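Chapter 8
Laundering Delicate Garments

Key terms: agitation, snag, mesh laundry bag, piping, zipper cover, spin cycle, care label, distortion

What you will learn
How washing machines damage light garments
How to choose a laundry bag by size, shape and netting
How to load, close and dry a laundry bag
When hand washing is still the better choice

Jamila Uddin runs the linen room at a small guest house in Endalgate. When she took over the job, the guest laundry service had a drawer full of complaints. Most of them concerned the same kinds of items: bras with bent wires, tights with pulled threads, and lace that had caught on the hooks of something else in the load. The machines were in good order and the detergent was the right one. The trouble was that small garments were going into the drum loose, mixed with towels and jeans.

She bought a set of mesh bags and wrote a one-page procedure for the staff. The procedure is still taped inside the cupboard door, dated 05/06/2022, and much of this chapter follows the same order that it does.

8.1 What happens in the drum

A washing machine cleans by moving fabric through water and detergent. This movement is called agitation. It loosens soil, but it also rubs garments against each other and against the wall of the drum. Heavy cotton can take a great deal of this. Thin knits, lace and elastic cannot.

Three kinds of damage are common. A snag is a pulled thread or loop, usually caused by a hook, a zipper or a rough edge. Distortion is a change in shape, such as a flattened cup or a strap that has stretched. Tangling happens when straps and ties wrap around other items, and it is often the first step toward the other two. The spin cycle makes all of them worse, as wet fabric is heavy and is pressed hard against the drum.

A mesh laundry bag puts a layer of netting between the garment and the rest of the load. Water and detergent pass through the openings. Hooks stay inside with the item they belong to.

8.2 Types of bag

Laundry bags are sold flat or with a built-up shape. A flat bag is two pieces of netting joined at the edges, and it suits tights, slips, socks and folded tops. A shaped bag has a round top panel and a side wall, so there is room inside for molded cups. Many makers print a small drawing on the bag to show what it is meant to hold. 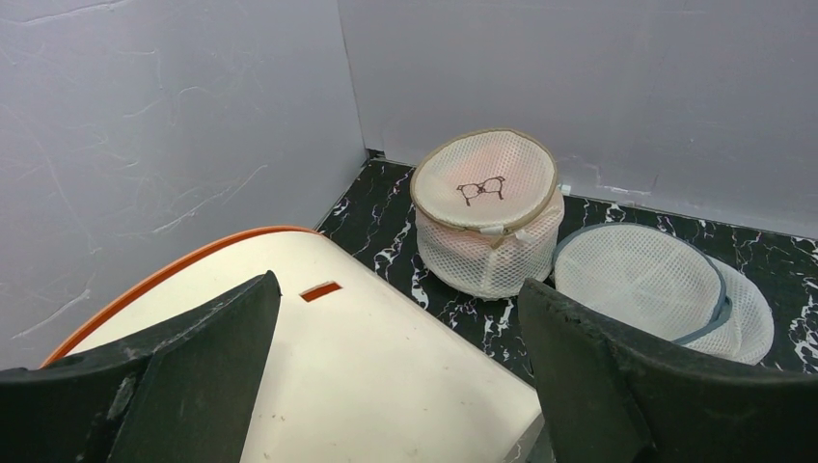 Figure 8.1 Mesh laundry bags, one upright and one collapsed. The drawing on the top panel shows a bra.

Look at the netting first. Small, closely spaced openings keep hooks from poking through. Wider netting rinses faster and is fine for sweaters and other items with no hardware. Next, look at the seams. Piping around the edge of a panel helps to hold its outline, and a bag with worn piping should be replaced. The zipper should run smoothly, and the pull should tuck under a zipper cover – a loose pull can scratch the drum or catch on other clothes.

8.3 Loading and closing

Fasten all hooks before the garment goes in. Nest one cup beside the other without folding one inside out. Put no more than 2 bras in a shaped bag, and keep dark and light colors in separate bags, as netting does not stop dye. Close the zipper all the way and tuck in the pull.

Set the machine to a gentle cycle with cool water and a low spin. Check the care label before you start. If the label says hand wash only, a bag does not change that instruction.

8.4 After the wash

Take the garments out promptly, reshape them by hand and dry them flat or over a rack. Rinse the bag if there is lint in the netting, then leave it open to air. Soft bags will fold down for storage, but they should be fully dry first.

Before you read on, find a garment at home that has a snag or has lost its shape. Write down what it was last washed with and which cycle was used. You will need these notes for the activity at the end of section 8.5.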